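So for my politics and society project I ended up reading 187 survey forms about the tuition march in February, and wow, people had a lot to say! Teodor Isaksson (my partner on this) did the phone interviews and I did the typing, which took me most of a month.

Nearly 400 students signed the petition before the march. The part I got stuck on was why so few first-years went. Most of them wrote that they'd heard about it too late, or that they were scared of losing their housing spot.

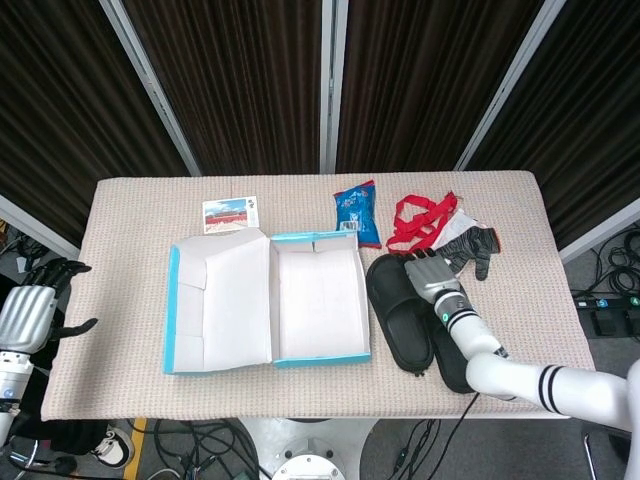 Fig. 1. Table with an open cardboard box, a postcard and a work glove.

Our adviser, Ivar Granström, wanted us to compare this with the older sit-in over library hours, so I did that next (chapter three). The turnout there was only 89, but almost everyone stayed overnight. I still want to talk to the campus police about their side, and they've said yes to a meeting after the break.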